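The Small Pieces Deserve a Place Too
Sun 13 April

When people give advice about a tidy work counter, they speak always of the big things. Buy a cabinet, buy a shelf, throw away the old machine. I have worked at a counter in Surnorcombe for 13 years and I think this advice begins at the wrong end. The big things are easy, because you cannot lose a cabinet. What makes a counter tiring is the small piece: the bit of foam, the plastic part with a round end, the tray with a label that you can no longer read well.

In March I bought a set of drawers from Kestance. It has 29 compartments, and for two weeks I was very proud of it. Then I noticed that I opened only the same few, and the other small things were again lying on the white speckled surface, next to each other, as before.
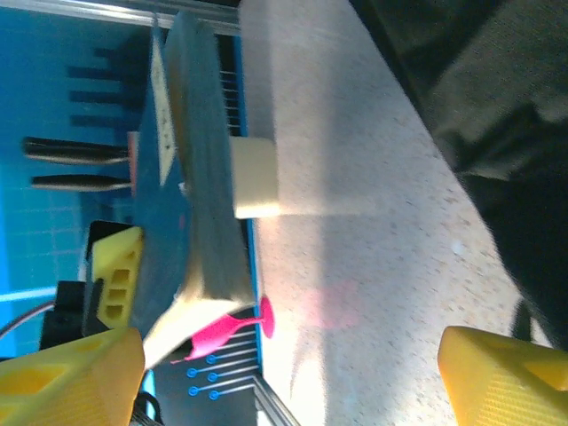 My opinion is that a small object must have its place where the hand already goes. If I must walk to the other side of the room for putting away a piece of foam, I will not do it, and I suspect that you will not do it also. One open tray on the counter is worth more to me than a beautiful system on the wall. My neighbors at Petridis disagree with this strongly. They say that an open tray becomes a bowl for everything. This is true if the tray is large, so I keep mine small, and when it is full I must decide something.

I have a second complaint, and it is about cloth. Almost every guide to tidying asks you to fold. But a dark work cloth is not a shirt for a shop window. It will have creases an hour later, and I do not see whom the perfect square is serving. I take it by the middle, lift it, shake it once outside and lay it over the side. The seams can go in whatever direction they like.

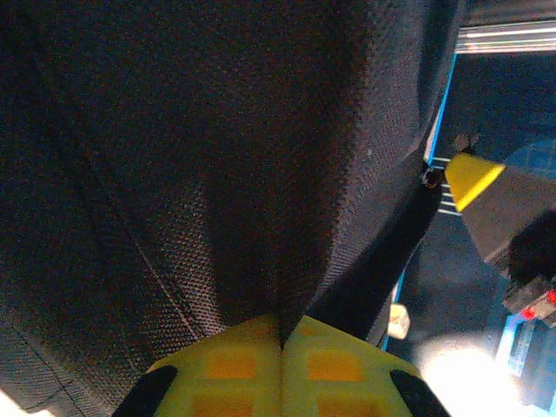

What I would ask from the makers

The Stultum catalog has 462 pages, and I looked through all of them for a low tray with a wide label. There are many tall boxes with lids. A lid is one more thing to put somewhere while both hands are busy. Please make the tray low, leave it open, and give us a label large enough for normal handwriting.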